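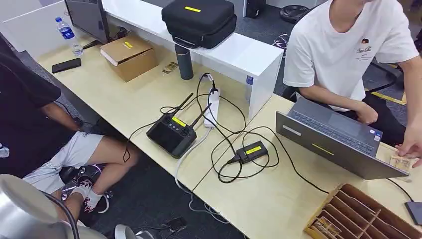

Handout 5: Keeping a shared bench safe and tidy

Print this page | E-mail this page

Welcome back, everyone, and thank you for bearing with me last time when I ran over (again!). Today we leave the arithmetic of joints behind and come to house rules, which I know sound dull, but I've grown rather fond of them over the years.

Start with the desk. Two people, a laptop, a handheld controller with its aerials up, a power adapter and a good tangle of black cable: that is an ordinary working bench, and most of our rules are written for one like it.

Rule 1. Agree who holds the controller before anything is switched on, and say it out loud. The other person keeps a hand free for the stop button.

Rule 2. Drinks live on the side table, lids or no lids. Bottles and tumblers have a way of creeping back beside the electrics, mine included, so do have a look before you begin.

Rule 3. Nothing hangs over the edge. One white cable dangling towards the floor is enough to catch a foot, and legs do stretch out under desks when a session gets long.

Rule 4. Respect the yellow-and-black floor tape. Chairs stay on your own side of it while an arm is powered.

For next time, please read Whitlock, section 8, and the Plondska checklist (all 17 points, I'm afraid, but they are short). Dennis Hollis will take the practical, and Lacey Haslam has the sign-up sheet for the 28 places.

Print | E-mail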